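3.2 Collection of Waste Samples

Small bins placed at individual desks remain common in older office buildings, although many employers have moved to shared stations in hallways. The present study compared the two arrangements in offices in Trostdale and Prirkow. A total of 99 desks took part, and each kept its usual cleaning schedule throughout the study period. Contents were sorted by hand into paper, food waste, and mixed plastics, then weighed before disposal.

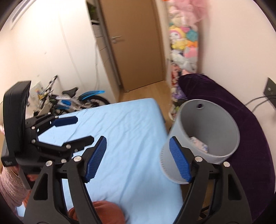
Figure 2. Grey cylindrical wastebasket with a small round hole near the rim.

Sorting followed the procedure set out by Greenberg, with one change. Paper cups with liquid left in them were drained before weighing, as they had raised the totals in the December trial. Items lighter than 2 grams were grouped together and entered as a single weight. Staff at the Druton site used shared stations only, and their results are reported separately in Section 4. Bags from that site often held more than 300 grams of food waste, most of it from the lunch period.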